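December 14, 2018

I have been meaning to write this one since May, when the arm first came to Jetier, and every time I sat down to it I found I had changed my mind again. So forgive me if it wanders a bit. The kettle is on and I've given myself the evening.

Those of you who have been reading for a while will know I work in kitting, up at the Hirncombe site. Kitting is putting the right small parts into the right tray so that the people on the line don't have to go looking for them. A good shift on my bench is 1,000 parts, all picked up by hand and all put down by hand, and if you do that for long enough your thumbs will let you know about it when the weather turns. I was taught by Bernadette Begay, who can fill a tray while telling you about her sister's conservatory and never once look down.

When they told us there would be an arm doing some of the picking, the canteen went very quiet and then very loud. I went home and worked out on the back of an envelope how long we could manage on one wage. I think most of us did something of the sort. We had a meeting with a man from Shirazi, who supplied the thing, and he was pleasant enough and answered what he could, but what we wanted to ask was whether we'd still be there next Christmas, and that wasn't really his to answer.

Well, I am still there, and so is Bernadette. What has changed is what we do between eight and four. Two of us now spend our mornings in the trials room, teaching the arm its picks before they're let anywhere near real stock. You set something out, you move the arm to it, you save the position, and you try it again from somewhere else. We practise with toy bricks, and we use tape to mark out the squares so that we both mean the same place when we say "second row, left". I am forever pressing down tape! The program that keeps all the saved positions is called Clukeo, and I was frightened of it for weeks, and now I grumble about it as I would about any of the others.

Bricks and tape, most mornings:
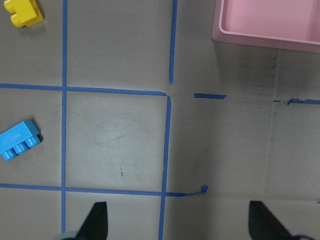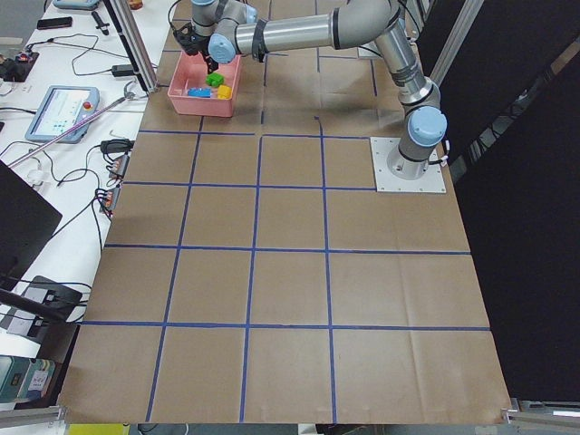

What I miss is the talk. On the old bench you sat elbow to elbow and the whole of somebody's weekend came out over a morning. Teaching the arm needs you to watch, and it's hard to watch and chat, so we save it up for the break and then there is never enough break to fit it in. Bernadette says she has got 100 stories waiting and will have to start writing them down.

I don't miss the thumbs, mind you. I knitted a whole sleeve last month, which I haven't managed in years – it's the blue cardigan, for anyone who remembers me giving up on it. And I do like being asked. If a part is awkward to get hold of, they come and find one of us now and want to know how we'd pick it up, and I'd never had to put that into words before. It took me most of a morning to explain how I turn a spring clip over with my little finger.

There are still things I'd like settled. The newer starters only see the trays after the easy picks have been taken out, so they get all the fiddly ones from their first day and none of the plain ones to learn on. I've brought that up with our supervisor and I shall bring it up again in January.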